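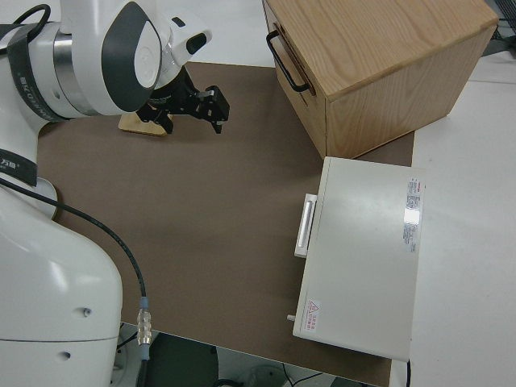
Kitchen worktops have become a place to keep things, and I think that is a mistake. Anything that lives on the worktop should have to earn its space every day. If it doesn't, it should go in a cupboard or out of the house. I don't mean that everything plain and wooden gets a free pass either. A light wooden box with a black metal handle on the front looks well enough standing in a corner, but it has a footprint like anything else, and you lose that corner for chopping.

I changed my mind on this in June, when we moved to a flat in Neronden with a kitchen much smaller than the old one. We had a Venska bread bin, a knife block and a set of Pellov storage jars, all bought because they looked right together. Within 7 days the bread bin was on top of the wardrobe. I haven't missed it.

My rule now is simple. Food that will be eaten soon can stay out, in a basket or a bowl. Corn, onions and fruit are fine. You see them, so you cook them – in our house, vegetables put away in a drawer tend to be found again when they are past saving. 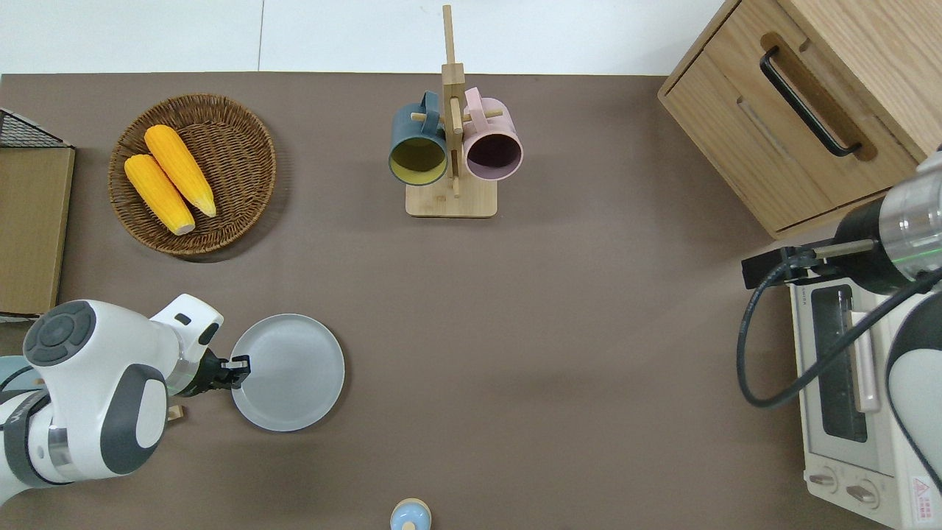
Mugs are harder. A mug stand takes little room at the bottom and a lot at the top, and most people load it with mugs they never drink from. I would keep the stand and hang only the ones in daily use. The rest can go on a shelf. The same goes for a small oven. If you use it most evenings, leave it where it is. If it comes out for cheese on toast once a month, it is taking the best part of the worktop for nothing.

The one thing I will defend without conditions is the dish rack. A wooden one with slats holds plates upright, where you can reach them for the next meal. People hide the rack when visitors come, and I can't see why. Plates are what a kitchen is for. Ours is a Radonjić, it cost less than the bread bin, and it is the last thing I would give up.
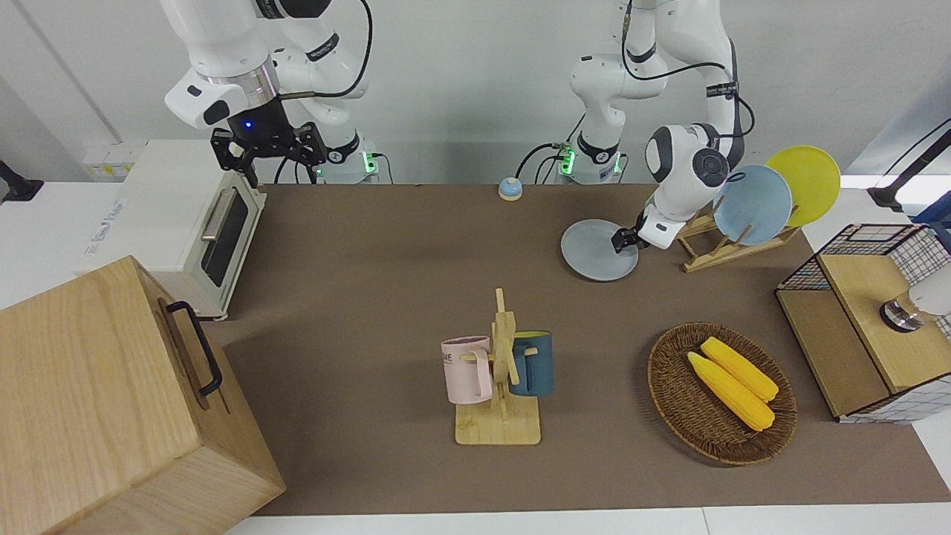
Nanami Takeda wrote to disagree after reading a draft of this. She dries her plates with a cloth and puts them straight in the cupboard, and says a rack only encourages people to leave the job half done. In her view it is the biggest waste of space in any small kitchen, and she would sooner have the bread bin back.

I take the point about half-done jobs, but I still want the rack.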